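Zivon Portable Baptistery, 2000 Litre

Home > Church Supplies > Baptism > Portable Tanks

For congregations that meet in school halls, bowls clubs, and the sort of building where the lease is quite firm about digging. The Zivon sets up on any level floor, holds a full-grown adult with room for a pastor beside them, and packs down into two wheeled bags. It is our best-selling tank and also the one that generates the most phone calls, so please read the part about floors.

Capacity: 2000 litres to the fill line
Overall width with steps: 252 cm
Packed weight: 78 kg (both bags)
Liner: welded vinyl, pool blue or sandstone
Steps: internal and external, non-slip treads, handrail both sides
Price: $2329 including liner, steps and drain hose. Heater sold separately.

What it's like to use

Two people can put the frame up before the morning tea urn has boiled, provided one of them has done it before. First-timers should allow an afternoon and a forgiving spirit. The poles are colour coded. The liner goes in last, and the side marked FRONT faces the people. You'd be surprised how many baptisms we've seen conducted towards the car park.

Filling takes as long as your tap takes. A garden hose from the hall kitchen will generally need most of the evening, so start the night before and leave someone on site who likes reading. The water will then be cold. It will be cold in July in a way that shortens sermons. The Pimotar heater (see Accessories) clips over the rim and will take the edge off overnight. It must be switched off, unplugged and lifted out before anybody gets in, and we have printed this on the heater, the cord and the box.

Floors

Full, the tank weighs more than two tonnes before you add any Baptists. A concrete slab on the ground is fine. A stage is not fine, however sturdy it felt during the Christmas pageant. For timber floors, upstairs rooms and anything heritage listed, get an engineer's opinion in writing. We can't give you one over the phone, and we do get asked. 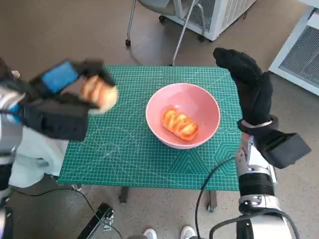

Braided pastries, one in a pink bowl.

Emptying

The drain hose runs downhill, like all hoses. If your hall has no floor drain you'll want the Sako transfer pump, which pushes water up and over a windowsill and out to the garden. Check your sanitiser before watering anyone's roses with it. Wipe the liner down and let it dry fully before folding. A liner put away damp in autumn comes out in spring with a character of its own.

Accessories

Pimotar immersion heater, with thermostat and safety cutout
Sako transfer pump, 10 m hose included
Ayele baptismal robe, weighted hem, sizes child to 3XL, white or navy
Ground sheet, heavy duty
Replacement treads, set of four

The weighted hem on the Ayele robe is worth the extra. Unweighted robes float, and the congregation tends to remember it longer than the testimony.

From a customer

"We've used ours for four years in a primary school gym. It has leaked once, and that was a brooch. The steps are solid and my knees are grateful for the second handrail. I'd buy the heater at the same time. We waited a winter, and I still hear about it."
Eylül Kırmızıgül, pastor

Delivery and hire

Ships in two cartons to a street address. The courier won't carry it down to the undercroft. We also hire the Zivon by the weekend to churches within driving distance of our warehouse, with the hire fee taken off the price if you buy within three months. Easter goes early, so book it before Lent if you can.

Five-year warranty on the frame, two on the liner. Candle wax, pets and youth group are excluded.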